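Miltonik Gallery: Small Glass, Bright Flowers
Posted Mon 30 October

Colored glass and artificial flowers! I have wanted to give this pairing its own page since April, when I brought home a box of little vases from Trason and spent a whole evening moving them up and down a shelf to see what the colors did to each other. They do a lot. A green vase next to an amber one looks greener, and the amber starts to look like honey, and then you put a pink one on the end and the whole row wakes up.

So this page of the gallery is for small glass and fake flowers, and for the part of arranging that happens before anything looks finished. I love that part. The bunch is still lying flat, the vases are lined up, and you get to stand there deciding.

A word about "fake," because I get mail. I use fresh flowers too, and I'm happy when I have them. But artificial stems let you try a thing fifteen ways in an afternoon without bruising a single petal, and for learning color they're wonderful. You can leave a combination out for a week and walk past it at breakfast and at midnight (the blues change most of all, they go nearly gray under a warm bulb) and then switch one bunch and start over.

Choosing the glass

Small vases are forgiving in some ways and stubborn in others. They don't need many flowers, so one bunch fills them out right away. They also don't weigh much, and a long artificial stem with wire in it acts like a lever. Lean it too far and over goes the vase. My cheap fix is a spoonful of aquarium gravel in the bottom. Clear glass beads work too, and in colored glass you can hardly tell they're there.

I used to buy only clear glass, on the theory that it goes with everything. It does, and it also shows everything: the plastic seams, the twist of tape, the place where somebody at the factory was generous with the glue. Tinted glass hides most of that and gives you a second color to play with. If you're buying your first set, get three colors you wouldn't normally put together. I mean it! You'll be surprised how fast they make friends once there are flowers in them.

Check the necks before you buy. A narrow neck holds a bunch upright with no help at all, but some artificial bunches have a thick molded stem where all the little stems join, and that lump won't go through. I carry one trial stem in my bag when I go to the shops on Espiritu Street. I have had some looks. I have also not brought home a vase I couldn't use in quite a while.

Which flowers go where

There are two easy ways to start, and I go back and forth about which I like better.

The first is to match. Pink blossoms with pink glass, blue with blue. It sounds dull and it's lovely, especially if the flowers are a shade or two deeper than the vase, so that the color seems to be climbing up out of the glass. Pink glass with some purple mixed in among the pink flowers is my favorite version of this. The purple keeps it from going too sugary.

The second is to clash on purpose. Magenta over green is the classic, and of course it works, it's the same trick every rosebush plays. Bright blue over amber is the one that makes me want to clap — the yellow in the glass and the blue in the petals push against each other so hard that both look freshly painted.

The gallery picture has some of both, on a blue-gray mat with pale wood around it. Green glass with magenta-pink, amber-yellow with bright blue, and pink glass at the right of the row, with more blue flowers laid out flat in front, long green stems and all.
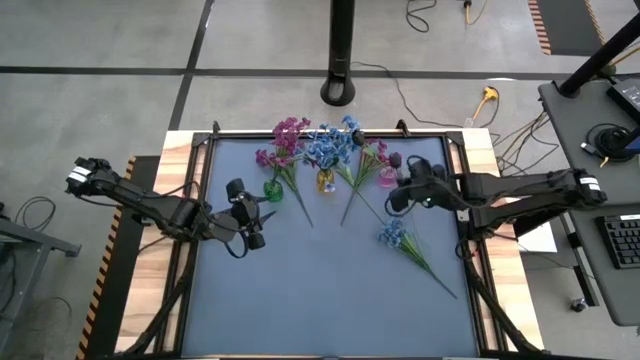

One reader wrote in to say that she never puts the same color in two vases in a row, on the grounds that the eye skips straight from one to the other and ignores whatever is in between. She keeps one bunch of each color and puts any doubles away in the closet until the season changes. Her other rule is that blue goes at an end and never in the middle, where she finds it "makes a hole" in a row of warm colors.

I've been turning that over ever since, and I've tried it both ways on my own shelf. I think she's right that the eye skips. I just like the skip! Two blues with a gap between them give a row a kind of beat, and whatever sits in the gap gets to be the odd one out, which can be a very good thing for a flower that would otherwise look plain. As for the hole, I do see it in the evening. In daylight I don't see it at all. If your row lives somewhere with only lamps, her way may be the better one.

Laying the bunch down first

Please try this if you never have. Before a bunch goes into a vase, lay it flat on something plain. A mat is ideal, or a towel folded over once, or the back of a placemat. Artificial flowers come out of the box with every head pointing the same way, squashed like hats in a suitcase, and flat on the table is the easiest place to open them up. Bend the outside stems away from the middle. Turn a head or two. Pull the leaves down so they aren't all hiding up under the petals.

It also shows you the length. Stems that look perfectly reasonable in your hand can be far too long for a small vase once you lay them next to it. For a casual row I like flowers that stand about as far above the rim as the vase is tall, and then half as much again. Measure it with your fingers. It doesn't need to be exact, and a bunch that's slightly too tall has a cheerful, just-picked look that I wouldn't fix.

If you do want it shorter, bend before you cut. Fold the bottom of the stem back up on itself and it gets shorter and thicker in one move, so it holds better in a wide neck. Cutting is for when you're certain. Use wire cutters and not your good scissors, and put on glasses, the little ends fly.

A plain mat has one more thing going for it, and that's color. Blue-gray is very kind to flowers. White glares, black swallows the dark greens, and a busy tablecloth makes it impossible to judge anything. I arranged on a plaid oilcloth for years and wondered why everything looked fussy.

Putting them in

Hold the vase low with one hand and bring the flowers in from directly above with the other. Go in straight and tilt afterward. Nearly every small vase I have knocked over went down because I came in at an angle with a long stem and caught the rim.

Let one stem wander. In every row I've liked there is at least one long green stem doing something it wasn't asked to do, dropping down over the side or sticking out toward its neighbor. Real flowers do that all the time. A perfectly even dome of blossoms is what gives the fake ones away, far more than the petals do.

If a bunch insists on spinning around to face the wall, a dab of Geltix putty at the bottom of the stem holds it. Crumpled tissue in a matching color also works in tinted glass, though not in pale pink, where it shows.

Spacing the row

Start with the vases close, almost touching, then move the outer ones away a little at a time. There's a point where they stop being one clump and turn into a row, and you'll feel it when you get there. A bit past that they turn into strangers. I stop just short of that point so the flowers still mingle at the top while the glass stands separate below, and a sliver of table shows between each color.

Then go look from the doorway. Go sit in the chair where you'll really be sitting. I have rearranged entire shelves after sitting down, because from below you see mostly glass and the undersides of leaves.

Dusting, quickly

A soft paintbrush for the petals, a hair dryer on the cool setting for the leaves, and warm soapy water for the glass. Take the flowers out first and lay them back on the mat, and while they're down there, try a different bunch in each vase before you put things back the way they were. I moved the magenta into the amber last time, only to see, and it's still there.

Next page of the gallery: milk glass and yellow flowers, if I can find a yellow I like.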